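Homemade orange soda syrup – do you peel or zest?

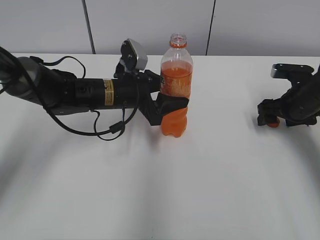 Posted by keirmunro in Drinks & Preserves

So I've finally gone down the rabbit hole of making my own orange syrup for soda, and I am having way too much fun with it! Third batch this month. The first was flat and sugary, the second tasted like a cough drop, and the third is so close that I want to get opinions before I buy another sack of oranges.

What I'm doing now: peels off with a vegetable peeler, as little white as I can manage, rubbed hard with sugar and left overnight in a covered bowl. By morning the sugar has turned to a thick slush that smells incredible. Then I add the juice, warm it just enough to melt whatever sugar is left, strain, bottle, fridge.

My question is about the peel. Half the recipes I find say peel, the other half say zest with a fine grater. Has anybody done both side by side? And does citric acid belong in here or is that cheating?

– Keir

tartcherry

Peel. Always peel. Zest gives you a faster hit of flavor but you also grate a lot of pith without noticing, and it's a pain to strain. I used to run mine through a coffee filter and it would take all evening, drip by drip, with me checking it every ten minutes like a kid waiting on cookies.

Citric acid is not cheating. Orange juice is pretty mild once you put that much sugar in it. A little acid wakes it right up.

m_fourie

Going to disagree with tartcherry on the first part! I've made orange cordial every winter for years and I zest every time. The trick is a sharp grater and a light hand – one pass over each spot and turn the fruit. If you're getting pith you're pressing too hard or your grater is dull.

Zested sugar is ready in about 2 hours, no overnight wait. The flavor is brighter too. Peel gives you something closer to marmalade, which I love on toast but don't want in a glass with ice.

Agree on the citric acid. Go easy, you can always add more.

Mandla Fourie

tartcherry

Closer to marmalade is exactly what I want in a glass with ice, haha. I think that's the whole argument right there. Some of us like that bitter edge.

Also my grater is fine, thank you.

pennywhistle

Oh I love this thread. Can I throw in a third option? Try swapping a couple of the oranges for a grapefruit or a lemon. Straight orange always comes out a bit one-note for me, and a single lemon in a big batch rounds it out so nicely that no one guesses it's there. I do peel for the lemon and zest for the oranges, so you're both right.

Keir, what kind of oranges are you using? Navels are easy to find but the juice can turn bitter if it sits. I had a batch that was lovely at breakfast and really harsh by dinner. Valencias behave much better for me.

keirmunro

Navels! That might explain batch two. I blamed the peel for the cough drop thing but I also squeezed the juice the night before and left it in the fridge. Will look for Valencias, they should still be around in May.

Mandla, do you heat yours at all? I keep reading that any heat ruins the fresh taste.

m_fourie

No heat. I stir until the sugar melts, then walk away, then stir again. It gets there. If you warm it, keep it low enough that you can comfortably hold a finger in it. Once it simmers you get that canned taste and there's no going back.

oldgaragefridge

Have to push back on no heat if people are planning to keep this stuff. Unheated syrup with fresh juice in it is a fridge item with a short life. I had a bottle start fermenting on me and it went off like a cork gun when I opened it – syrup on the ceiling, syrup on the dog. If it fizzes before you've added the soda, throw it out.

I freeze mine in 16 ice cube portions, one tray. Two cubes in a tall glass, top with cold soda water, stir with a long spoon. Keeps all summer and I never have to think about it.

pennywhistle

Syrup on the dog!! Poor thing. Freezing is such a good idea though. Do they freeze solid? I'd have thought all that sugar would keep them slushy.

oldgaragefridge

Slushy is right, they're more like firm sorbet. You pop them out with a butter knife. My kids eat them straight off the knife if I don't watch it.

The dog was delighted, for the record.

tartcherry

What ratio is everyone using with the soda? I do one part syrup to five parts soda water and my sister says it's like drinking perfume. She does one to three, and I can feel my teeth complaining.

m_fourie

One to four. Pour the syrup first, then the soda down the side of the glass. If you do it the other way the syrup sits at the bottom and you stir out all your bubbles trying to lift it.

keirmunro

OK, update! Found Valencias at the Saturday-style market behind the library and did the side by side last night. Same fruit, same sugar, half peel and half zest, juice squeezed right at the end, a pinch of citric acid in both, no heat.

The zest one is brighter, Mandla is right. It smells like you've just stuck your thumb into an orange. The peel one is deeper and has that little bitter finish, and my wife liked it much better with a splash of gin. I honestly couldn't pick, so I mixed what was left of the two together and THAT is the one. So good! Next round gets pennywhistle's lemon.

Straining the zest took forever, tartcherry, you win that point.

tartcherry

I'll take it. Try a piece of old cotton dish towel, boiled first and wrung out. Much quicker than a coffee filter.

m_fourie

Mixed is a fine answer. Save the spent peels, too – roll them in sugar, dry them in a very low oven and keep them in a jar. They're great chopped into shortbread.

pennywhistle

Has anyone tried this with blood oranges? Asking before I spend the grocery money on a whole bag of them.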